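Ilten teleoperation sessions: gallery

Pages in this set cover the tabletop tasks recorded in simulation for the Ilten project between January and April. All demonstrations were given by remote control. The operator drives the simulated arm from a handheld controller, watches the wrist view on a monitor, and opens or closes the fingers with a trigger. Nothing is scripted. The arm goes where the operator's hand goes, scaled down by a factor of 2.

Ming-te Lu wrote the control layer, which is called Pal. It reads the controller pose, filters out tremor, and sends joint targets to the simulator. Early builds of Pal passed rotation straight through, and operators tended to over-rotate the wrist when lining up on long, thin objects. The current build limits rotation speed while the fingers are within a set distance of the table — operators noticed the change at once and most asked to keep it.

Surfaces and lighting come from the Dikby texture pack and are drawn at random at the start of each demonstration. Object positions are drawn the same way. An operator may reject a layout once, before the first motion command, if an object lies outside the arm's reach. After that the demonstration counts, good or bad.

The set holds 174 demonstrations that passed review, with up to 2,000 control steps in each. Failed grasps followed by a recovery are kept and labeled. Demonstrations with a dropped controller link are removed, since the arm holds its last target and the log shows a pause the operator did not intend.

Views are stored at native size. The wrist camera turns with the gripper, so the top of a picture is not a fixed direction on the table. For joint logs and trigger traces, see the Katura index under the same session number.

Session 4, wrist view
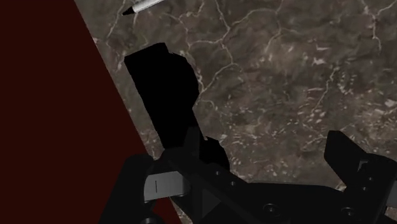
Fingers open over a stone-textured surface, with a black object partly behind the left fingertip. A white pen or marker with a black tip lies farther out.

Playback notes: Pal logs are time-stamped at the controller, and the wrist view at the simulator. Apply the offset listed in the session header before pairing the two. Sessions recorded with the older build have no offset field — use the first trigger event to align them.

Back to Ilten index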